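Anyone else's refurb shop putting arms on the teardown line?
Forum: Shop Floor Talk > Electronics Recycling and Refurb

slottedhex
I work at a refurb site, mostly business desktops coming off lease. We got the first robot cell in December. The arm is supposed to take memory out of opened towers and hand the boards on for sorting. Cell software is from Onard. Management says no layoffs, people get "moved up" to test and grading. I'd like to hear from places that have had one longer than we have. What changed for the people on the benches?

tinsnip61
Same kind of work at Clusteck, second year with arms. No layoffs here either, but when people left they weren't replaced. We were 30 on teardown and now it's a lot less. The ones who stayed do exceptions, meaning whatever the arm gives up on. It's harder work than before because the easy units never reach you.

padlock_green
What does the arm do about cables? On our line half the job is moving stuff out of the way.

slottedhex
A person still does that. Side panel off, cooler off, cables moved, then it goes to the cell. I'm one of the people doing prep. Took this on my shift:
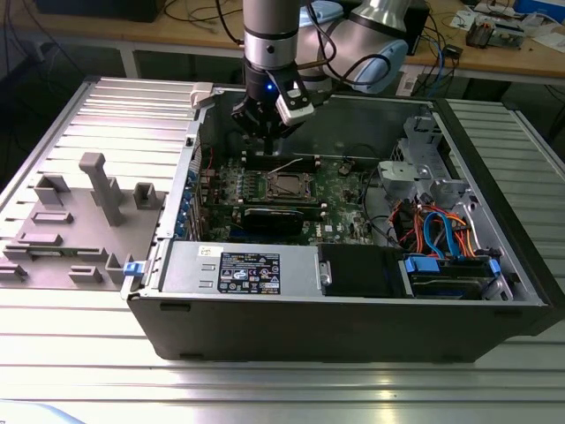
Dell tower on the cell table, gripper down by the memory slots.

There's still a thin white cable over the slots in that one. Under our rules prep is supposed to catch that, so if the arm faults on it, it's logged as a prep error. That's my main complaint. The fault screen has my login on it and the arm doesn't have one.

padlock_green
So you're doing the part that takes judgment and getting scored like a machine.

mrbench
I'll take the other side. I did RAM and CPU pulls by hand for years and my thumbs are shot. If an arm wants to do 400 towers a week, let it. Prep is more varied and you get to stand up straight.

tinsnip61
Varied for the first month. Then they set a rate. Ask what the rate is based on, because ours was based on the arm's cycle time and had nothing to do with how long it takes to get a stuck panel off.

slottedhex
No rate yet. They said they're "collecting data."

tinsnip61
That's the rate coming.

mrbench
Or they're collecting data. When Jastar put theirs in, the numbers showed prep needed a second person per cell and they got one. It can go that way too.

padlock_green
Did Jastar pay prep the same as teardown? I heard it was a lower grade.

mrbench
Same grade when I was there. Can't speak for now.

ozone_k
I set up cells like this for a living (not for Onard). Two things to ask for, slottedhex. First, a fault code for "cable in work area" that is separate from prep error. Cables spring back after you tuck them and that isn't on you. Second, make sure prep people can teach positions for new models. If only the engineer can do it, you stand and wait, and the wait goes on your shift's numbers.

slottedhex
The code is a good idea, I'll bring it up with my lead. On teaching, two of us got a half day on the pendant and that was it. Grading positions haven't been posted yet either.

tinsnip61
Get the grading thing in writing. Ours was verbal and it went to outside hires.

mrbench
Agree with that one.

Thread 2421 moved to Automation by moderator.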